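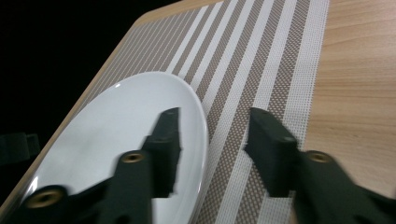
Onyekachi Haruna

Estimating the Grasp Point on Low-Rimmed Tableware from Hand-Held Gripper Demonstrations
Project report, submitted Sunday, February 2, 2025
Supervisor: Hamisi Nyanda

1. Problem

Plates are harder to pick up with a two-finger gripper than cups or bottles. The rim is low and the surface is glossy. If the fingers close too high they slide off the glaze, and if they come in too low the outer finger pushes into whatever is under the plate. On a bare table this only stops the motion. On a placemat the finger can catch the weave and drag the mat and plate together.

The project asked whether the point at which the fingers should close on a plate rim can be predicted from the wrist view alone, using demonstrations recorded with a hand-held gripper. The previous student project on the Jullstead bench, finished in September, used a fixed overhead camera and reported trouble whenever the arm blocked the view of the plate. A wrist view does not have that problem, but it has others. The fingers cover part of the rim during the last part of the approach, and the picture blurs when the hand moves quickly.

2. Equipment

The hand-held gripper has two black fingers on jointed arms, closed by a trigger. The camera looks forward over the fingers, so both fingertips stay in view for the whole approach. The same finger geometry is mounted on the bench arm used for testing, which means a rim position in the hand-held view can be used on the arm after one calibration step.

Calibration was done with the Cronin board, a printed target kept in the lab. The offset between camera and fingertips was measured before each recording session and again after it. In one session the two values did not agree. A screw on the camera bracket had worked loose, and that session was recorded again.

3. Recording

I recorded 300 demonstrations. Each one starts with the gripper open and above the table and ends with the plate lifted clear. The demonstrator approaches from the side, places one finger inside the rim and the other outside it, closes, and lifts. Demonstrations in which the plate slipped were kept in a separate folder and do not count toward the 300.

The set covers six table settings, with 50 demonstrations in each:

Round plate, bare wood
Round plate, plain cloth
Round plate, striped mat
Oval plate, bare wood
Oval plate, plain cloth
Oval plate, striped mat

The striped woven mat was added on purpose. Its white bands are close in brightness to a white plate, and its edges are long and straight, so an edge-based method has many wrong answers to choose from. The mat was turned to a new angle between demonstrations so that the stripe direction could not be used as a cue.

Room lighting was left as it was. The window blind was closed in all sessions.

4. Labels

No labels were drawn by hand. The moment of closing was taken from the trigger signal. The fingertip position at that moment was projected back through the camera track into each earlier picture of the same demonstration. This gives a target point on the rim for every step of the approach, including steps where the fingers already cover it.

The method depends on the plate not moving before contact. I checked this by replaying each recording at reduced speed. Where the outer finger touched the plate early and shifted it, only the part after the shift was kept.

5. Model

Two versions were compared. Version A takes a single picture and returns the rim point in image coordinates. Version B takes the last 10 pictures and the gripper opening width. Both use the same small convolutional network as a base, trained from the Prurnow weights already in use in the lab. Version B adds a recurrent layer on top.

The demonstrations were divided by session, never by picture, so that near-identical views could not end up in both training and test data. Training ran overnight on the shared machine. I did not tune the learning rate beyond one short sweep, and the same value was used for both versions.

6. Results

On the bench arm, Version B lifted the plate in 71 percent of trials over all six settings. Version A was lower in every setting. The difference between them was small on bare wood and largest on the striped mat.

The errors of Version A on the mat were of one kind. The predicted point jumped from the rim to the border of a white stripe, usually late in the approach, when a finger hid most of the nearby rim. Version B made this error less often. Its earlier pictures still contained the open rim, and the prediction stayed near it.

Oval plates were worse than round ones for both versions. On an oval rim the curvature changes along the edge, and the best closing direction changes with it. The model predicts a point only. The closing direction is computed afterward from the local edge, and a small error in the point near the narrow end gives a large error in direction. Nearly all failed lifts on the oval plate were at the narrow end.

Motion blur mattered less than expected. I removed the blurred pictures from the training set and trained Version B again. The result on the arm was slightly worse, probably due to the smaller set and the loss of the fast part of the approach, which the arm also goes through.

7. Limits

All plates were white and glazed. Dark plates and patterned plates were not tested. Only one person made the demonstrations, and the approach was nearly always from the same side of the table. The arm repeats this habit. When a plate was placed so that the usual side was blocked, neither version found another approach.

The force at closing was not recorded. Some lifts counted as successful were visibly tilted, and with food on the plate they would not be acceptable. A stricter measure should use the tilt angle at the top of the lift.

8. Further work

The first change should be to predict point and direction together. The labels for this already exist, as the hand-held gripper track contains the full orientation at closing. The second is to record with at least one other demonstrator, preferably left-handed. Clustden, the lab's storage server, holds the raw recordings, the calibration files and the session notes. The folder of slipped demonstrations is there as well and has not been used for anything so far.

Hamisi Nyanda wrote the trigger logging code and suggested splitting the data by session. Errors in the analysis are mine.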